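Support > Ticket log > Demo benches > Open day

Posted January 9, 2018 by Bench Support, Inadano
Filed under: Two-arm bench, Visits and open days, Closed tickets

Subject: Tableware demo stalls between cups and bowls, right arm will not resume

Reported by the Puvine site. The bench is to be shown to visitors at the Puvine open day, with the Irkusico sorting software running the packing demo. The Oláh party is due first and has asked to see the tableware job in particular, so this was raised as urgent.

Site description of the fault, copied from the form: "Demo starts fine. At some point the right arm stops over the bin and the screen says WAITING FOR PARTNER. Left arm is not doing anything. If we press resume it goes back to waiting. Full restart clears it but takes too long with people watching."

First reply from support

Please send the run log and tell us which version of the job you have loaded. Please also confirm how the table is laid out before you press start. The job expects the clear bin near the middle, with the cups and bowls to the left of it.

Site reply

Log attached. Job version is 4. Layout is as in the setup sheet, cups at the back and bowls nearer the arms. We have not moved the rail or either arm since the July visit.

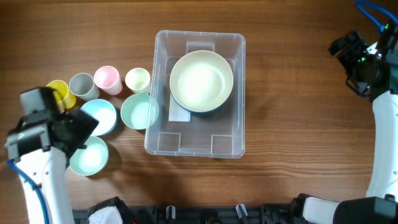 Version 4 has a handover check in it that version 3 did not have. Before either arm goes into the bin it asks the other one to report clear. The log shows the right arm asking and the left arm never answering, which fits the message on your screen. The left arm is not faulted. It has parked with its gripper inside the shared area and does not count that as clear.

Please try the following and write down what happens at each step.

1. Stop the job from the screen, not with the red button. The red button drops the arm state and we lose the log.
2. Open Settings, then Zones, and read out the value for the shared area margin.
3. Jog the left arm back towards its own side of the table until the zone light on the screen goes out.
4. Press resume once and wait.

Site reply

Step 2, margin is 19. Step 3, light went out. Step 4, right arm carried on and the run finished. Ran it again from the start and it stopped in the same place, so the jog gets us going but it is not a fix. We can't have somebody jogging the arm in the middle of a talk.

Also, one of the visitors' guides asked if we could move everything further from the bin to give the arms more room. Is that allowed?

Support

You can move the cups. Leave the bowls as they are for now – the pick order was taught with them close together and we would like to change one thing at a time. The margin should be 4 on this bench. 19 is the default that comes with the software and it is meant for a longer table.
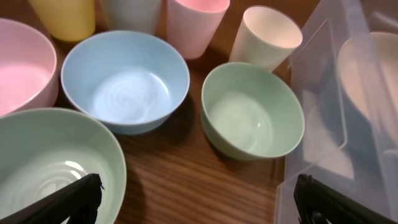
To change the margin you need the supervisor login. Set it to 4, save, then go out of the Zones page and back in to check that it has kept the value. There is a known problem in version 4 where the first save does not always hold. If it shows 19 again, save a second time.

Then run the gripper check with both arms at home. It opens and closes each gripper 2 times and should end with OK for both.

Site reply

First save did not hold, second one did. Gripper check OK left and right. Ran the demo 3 times in a row with no stop. On the last one we left the camera view up on the big screen, as we plan to for the visitors, and that made no difference to the speed. 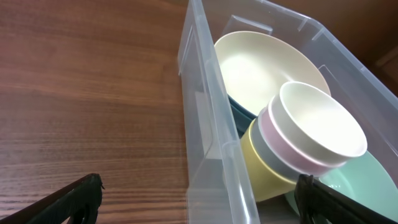 One thing left. The camera view on the big screen lags behind the arm, enough that people look at the screen and then at the bench and ask which one is right. Not a fault as such, but we would like it better if there is a setting.

Support

There is. Under Display, set the preview to Low. It only changes the picture sent to the big screen, and the job still uses the full one. If it still lags, check that the screen is on the cable and not on the site wireless.

We have added the margin value to the setup sheet for this bench. The failed first save has gone to Irkusico as a separate ticket and you have been copied in.

Site reply

Preview on Low is much better. It was on the wireless as well, now on the cable. Happy to close.

Status: Closed
Cause: Shared area margin left at default after update to version 4
Action: Margin set to 4, setup sheet updated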